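Key Rings and Key Tags – Frequently Asked Questions

Fondbridge key tags are sold in packs of 31 in mixed colors. Split rings are sold separately. The questions below cover bunches built up from several linked rings.

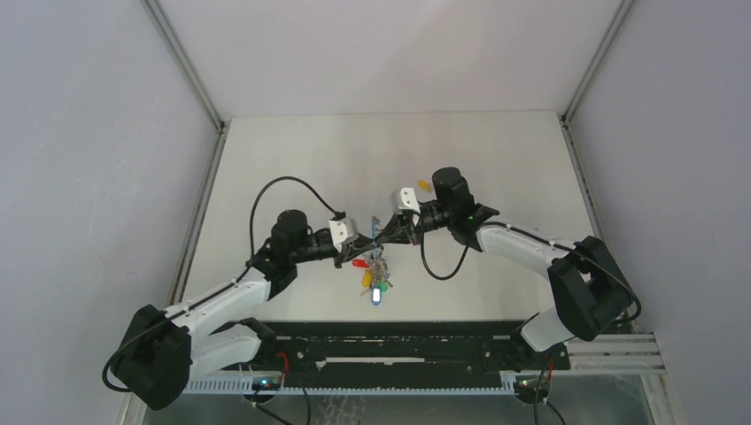
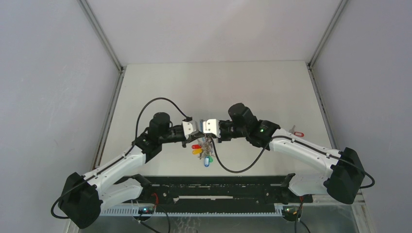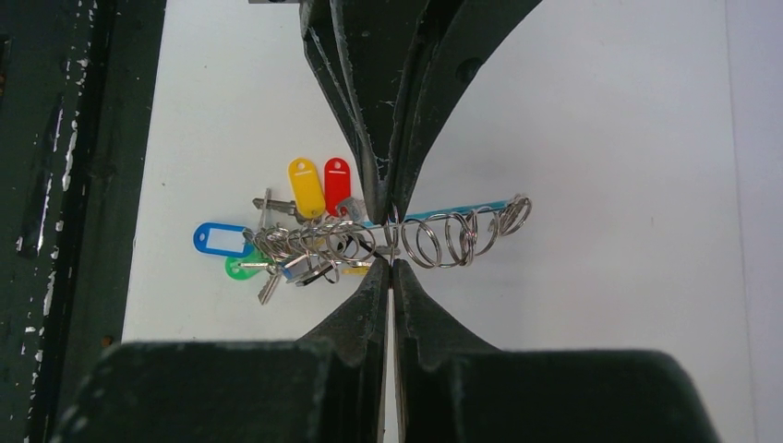 Do I need a separate ring for each key?
No. A small ring per key makes it easier to remove one key, but the bunch gets longer and tangles more readily. Two keys per small ring is the usual limit.

How do I open a split ring?
Push a thin, blunt edge between the two turns of wire near the free end. Hold the gap open, start the key or tag on the wire and rotate the ring until it clears the second turn. Do not pull the turns sideways – a bent ring will not close flat.

Which color should I use for which key?
There is no standard. Assign colors by door or by building and keep a written list in a different place from the keys. Do not write an address on the tag.

Can a tag hold more than one key?
Yes, if the keys open the same lock. Otherwise use one tag per key.

Do the tags fit Primthorpe cabinets?
The Primthorpe 237 takes single tagged keys on every hook. Linked bunches need the deeper Primthorpe 700. The Irkberg wall rail takes both.

Can I get replacement label inserts?
Inserts are available in sheets, part number Fraser 2. They fit tags made since last December. Older tags use a narrower insert, which can be cut from the same sheet.

Page last updated 16th April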